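Thread on trays and work tables. I redid my sorting table in February and a few people asked what I kept and what I threw out. Posting it in pieces.

1/
The old setup was a folding table with a wood-grain top and a pile of shoebox lids. Parts went in the lids. The lids bent when you picked them up with one hand, and the corners split after a month or so. I taped them. Then the tape picked up lint.

2/
What I sort: drawer hardware, cabinet pins, furniture feet, plastic blocks and spacers. Most of it comes in mixed from the salvage place in Atstead. They sell by the bucket. A bucket takes me an evening if I don't stop to clean things.

3/
First change was the top. Wood grain is a bad background for small brown or brass parts. I went over the table with a flashlight every night and still found screws on the floor in the morning. A plain dark surface fixed most of that.

4/
I didn't buy a new table. I bought a sheet of black laminate from Fahmy in Pukton, the offcut bin at the back of the store, and had them cut it to size. The sheet was $50. Contact cement, two evenings, some swearing at the corners.

5/
Tip on the laminate: matte. They had a gloss piece that was cheaper and I almost took it. Under a lamp you would be looking at the lamp the whole time.

6/
Second change was white trays. I had gray ones from a kitchen store and they were fine for bolts, but anything zinc disappeared into them. White shows almost everything I handle except nylon spacers. For those I drop a sheet of blue paper in the bottom.

7/
The trays I use now are the Unia long ones. Low sides, flat floor, square corners. I bought 2 to try and went back for more. The low sides matter because you can slide a finger under a flat part and tip it up. With a deep tray you end up turning the whole thing over.

8/
Things I don't like about them: the lip is narrow, so labels don't stick well on the outside. They also pick up marks. Steel parts leave gray streaks on the floor of the tray. Dish soap and a nylon brush get most of it off. I stopped trying to get all of it.

9/
Layout. Tray goes to the right of center, long side toward me. Bucket on the left, on a stool, lower than the table. I used to have the bucket on the table and kept knocking it with my elbow.

10/
Inside the tray I fill from the ends toward the middle. Bulky parts at the right end, small ones at the left, and the middle stays open for whatever I can't identify yet. At the end of the night the middle is what I look up.

11/
Someone asked about dividers. I tried the clip-in kind and took them out. Every bucket is different, and I spent more time moving dividers than sorting. If you sort the same five things every week they are probably worth it.

12/
Putting things down versus dropping them in. I used to drop. Blocks with square edges bounce and end up against the wrong side of the tray, or on top of the small stuff. Now I bring the part down until it's almost touching the floor of the tray and then let go. Slower for the first bucket. After that I didn't notice.

13/
White on black: white tray, black tabletop, and a white block with a black-and-white tag on the front, just over the right end of the tray. The edge of the tray is easy to find. The tag is the easiest thing to pick out on the block. 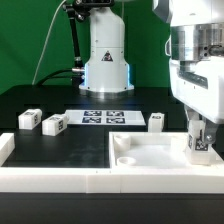 14/
Labels, which follows from that. A plain white part in a white tray needs something dark on it. I put a strip of black-printed label on the front face of anything I'm keeping as a sample, always the same face, so they all line up when I look down the row.

15/
Backdrops. I used to have shelves right behind the table and it was a mess to look at. I hung a plain cloth over them. Flat color, nothing on it. My eyes get less tired, and when I photograph a part to ask about it online, people can see the part.

16/
Cords. Keep them off the work surface. My lamp cord ran across the back left of the table for years and small parts rolled under it. It now hangs down behind. If you can't route a cord behind the table, at least keep it on the side away from the tray.

17/
Counting. I only count when I'm bagging to sell. Cabinet pins go in bags of 500 and I weigh those. For feet and blocks I count by hand into the tray. The last bucket had 67 furniture feet in it, which is an odd number of chairs.

18/
Cleaning up. Tray goes to the sink, not the bucket. If you tip the leftovers back into the bucket you will sort them again next time. Unknowns get their own jar with a lid. Mine is close to full and I need to sit down with it.

19/
What I would do differently: get the stool first. I spent weeks fiddling with the tabletop and the thing that helped my back was moving the bucket down to knee height – it cost nothing, the stool was in the garage.

20/
Stuff I've been asked and don't know: whether the Unia trays stack when full (I never stack mine), whether the laminate holds up to solvents (I only use soap), and whether Fahmy ships. I drive over. Call the store.

21/
Next bucket is from the same place in Atstead and looks like mostly drawer slides. Those won't fit in the trays at all, so they are going straight on the table. If I find a decent way to keep the pairs together I'll add it to the thread.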